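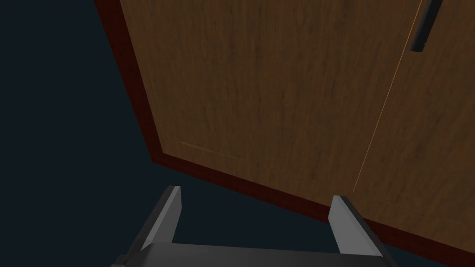 Vosine Demonstration Days at Clarkcombe

Item 3565
Category: Visits and demonstrations
Length: one afternoon, starting at 1:00 p.m.
Group size: up to 20 people
Booking: by the group

If you have been reading about the Vosine arm and wondering whether it would suit your shop, your lab or your classroom, we would love to have you come and spend an afternoon with it. A catalog page can only tell you so much, and we say that as people who write catalog pages for a living. Most of our customers make up their minds after they have stood next to the arm for a while and asked it (well, asked us) to do something a little awkward.

The visit takes place in our showroom at Clarkcombe, on the ground floor, with coffee on from the moment we unlock the door. Mawuli Kpodo runs the afternoon. He has been setting up arms for customers for longer than he likes to admit, and he is very happy to go off the schedule if your questions take him there, so please bring plenty.

What happens during the visit

We begin at the big screen with the Ametepe simulator, which comes with every Vosine arm we sell. Mawuli loads up a cabinet task and lets you watch the gripper work out its approach to the doors. Doors are a favorite of ours for this. The gripper has to get to the handle from a sensible angle, take hold, and then follow the swing of the door without fighting it, and small changes in where you start make a big difference to how it goes. You are welcome to take the controls yourself, move the view to wherever you like, and make a mess of it. Everybody does the first few times, and it costs you nothing but a click on the reset button.

After a break we move next door to the real arm. It has a cabinet of its own to work on, a sturdy old thing that has been opened more often than any piece of furniture deserves, and we run the same kind of task there so you can compare the two. Some things carry over beautifully and some need a bit of tuning, and Mawuli will show you both — he never edits out the misses.

The last part of the afternoon is yours. If your group has a job in mind, send us a note ahead of time with the sizes of whatever you want handled, and we will try to build a simple version of it in Ametepe before you arrive. We have 43 ready-made tasks in the library as well, mostly doors, drawers, bins and trays, so there is usually something close to what you need.

Included with your booking

A place for each person in your group
Time at the simulator controls and with the Vosine arm
A printed setup guide
A 2-month trial license for Ametepe, one per group
Coffee, tea and a snack at the break

Please bring

Closed shoes for the arm room
A laptop, if you would like help installing the trial before you head home
Small parts or samples, if you want to talk them over with us

Good to know

The showroom is step-free from the parking lot, and there are chairs in both rooms. Younger visitors are welcome with a teacher or parent. You don't need to know any programming to enjoy the day, though if you do, Mawuli will gladly open up the task scripts and go through them with you for as long as you can stand it.

The next set of afternoons runs in January. If you go on to buy a Vosine arm from us, we take the cost of your visit off the price.

Also from Beteva

Vosine arm with parallel gripper
Ametepe simulator, full license
Spare finger set for Vosine gripper
Setup help at your site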